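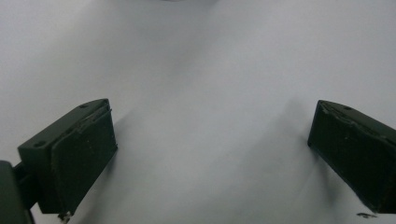 Les deux doigts ouverts : bord supérieur des patins effiloché, à gauche comme à droite.

Objet : Re: [atelier-prehension] Patins qui se décollent sur la pince à main
De : Parvaneh Pakzad
À : liste atelier-prehension

Bonjour Sombat, bonjour à toutes et à tous,

Merci pour ton message, et pardon d'avoir mis si longtemps à répondre, la semaine a été bien remplie de notre côté et je voulais regarder notre propre pince de près avant de te raconter des bêtises.

Le mardi 8 h 40, Sombat Rojanasak a écrit :
> Bonjour la liste,
> Nous avons une pince Skorkance à main, doigts verts en plastique, patins noirs collés. Au bout de 1242 cycles le bord du patin se relève côté pointe. Est-ce que vous recollez, ou est-ce que vous changez tout de suite ? Et dans ce cas, est-ce que vous démontez le doigt ou est-ce que vous travaillez en place ?
> Autre chose, Diren me conseille de poncer le logement avant collage, j'hésite un peu.
> Merci d'avance !
> Sombat

Alors, nous avons exactement la même chose que toi. Sur la nôtre, le patin reste bien plaqué sur la plus grande partie de sa face, mais tout le long de l'arête du haut il s'est mis à pelucher, et vers la pointe du doigt gauche une petite bande se soulève. J'ai recollé deux fois l'hiver dernier, en glissant la colle sous le bord avec une aiguille, et je te le déconseille gentiment : la colle déborde, elle durcit en bourrelet, et la pièce vient s'appuyer sur le bourrelet avant de toucher le patin. Depuis, je change les deux patins ensemble, même si l'un des deux a l'air encore présentable (on se retrouve sinon avec deux épaisseurs différentes et une pince qui tire d'un côté).

Pour le démontage, je préfère sortir le doigt. Les vis se prennent par le dessus et, tant qu'on n'a pas perdu la bonne clé – la mienne vit maintenant au bout d'une ficelle –, c'est l'affaire d'un petit quart d'heure. Je décolle en partant de la pointe, à la spatule plastique, puis un chiffon avec de l'alcool, et je laisse sécher le temps d'un café.

Avant tout ça, je pose toujours la pince grande ouverte devant un fond blanc et je regarde les arêtes sous plusieurs angles. Ça paraît bête, mais sur l'établi gris on ne voit rien des petits débris. 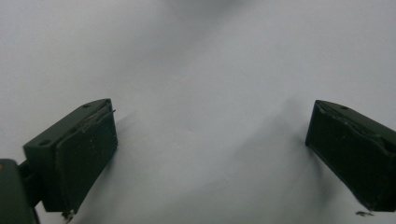

Fil clair au coin avant du doigt gauche, et un petit débris sous sa pointe basse.

Ce genre de fil, surtout, ne tire pas dessus à la main ! J'en ai arraché un une fois et la moitié du bord est partie avec. Coupe-le au ras avec des ciseaux fins, et enlève les miettes au pinceau sec. Si tu refermes la pince avec un débris entre les patins, il s'imprime dans la surface et tu le retrouves ensuite à chaque prise.

Pour le ponçage, Diren n'a pas tort, mais vas-y doucement, au grain fin, deux ou trois passages sans appuyer. Le plastique marque vite, et les arêtes du dessus encore plus vite.

Côté fournitures, je prends les patins chez Tehrani, à découper soi-même. Ceux de Burkance arrivent prédécoupés, ce qui est bien agréable, mais ils étaient un poil trop courts pour nos doigts. Si quelqu'un ici a trouvé mieux, je suis preneuse, vraiment.

Dis-moi quelle colle tu utilises, et envoie donc des photos de tes bords relevés quand tu auras un moment, je serais curieuse de comparer.

Bien amicalement,
Parvaneh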